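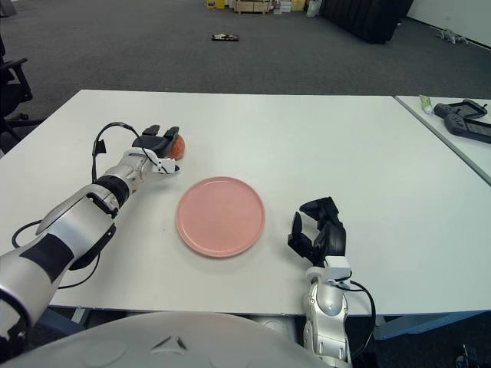

Left hand release fault (code 805): frequently asked questions

Applies to Dronis two-arm units with Bresura hands, running the Gedex motion controller. Last revised Aug 26, 2018.

What is the 805 fault?

The controller has sent an open command to the left hand and the finger position readings have not changed within the time limit. The arm stops where it is and the hand keeps its last commanded grip force. In the pick-and-place routine this means the arm stops with the fruit still held, usually short of the plate.

Is the right arm affected?

It stops too. Both arms share one motion enable, so a fault on either side holds both. The right hand stays in whatever pose it had. No separate code is logged for it.

Why does the hand stay closed? Shouldn't it let go?

Holding is the default on any hand fault. A hand that opens on a fault drops its load from an unknown height, and we judged that to be worse for most users. The default can be changed in the Gedex hand settings under "Fault action". We don't recommend changing it if people work within reach of the table.

What causes it?

In the returns we examined in July, the usual cause was the hand cable. The cable leaves the wrist in a loop, and if the loop is too short it pulls on the connector when the forearm rotates outward. The position signal drops out for a moment and the controller reads this as a hand that has not moved. A worn finger joint gives the same code but is much less common.

How do I tell a cable fault from a joint fault?

Open the fault log and look at the line before 805. If it reads "signal lost", suspect the cable. If it reads "position unchanged", suspect the joint. On controller software older than version 4 the line is not written, and the cable has to be checked by hand with the power off.

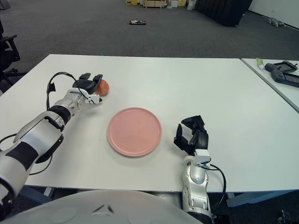
Can I pull the object out of the fingers?

Not while the arm is powered. The grip force is still applied, and if the signal comes back the pending open command may run without warning. Press the emergency stop, wait 120 seconds for the drives to discharge, then open the fingers one at a time from the tip. Support the forearm first – it can sag when power is removed.

Can I clear the fault from the handheld controller?

You can clear the code, but clearing it does not cancel the pending command. Cancel the routine first, then clear. If 805 comes back within 2 cycles, take the unit out of service.

Does soft fruit need a different setting?

Yes. Use the low force profile. A long hold at normal force will bruise soft fruit, and juice in the finger joints is not covered by the warranty.

Where do I get a longer cable?

Order the Venter extended hand cable through your usual dealer. Recalibrate the hand after fitting it. The old cable should be discarded, even if it passes a continuity test on the bench.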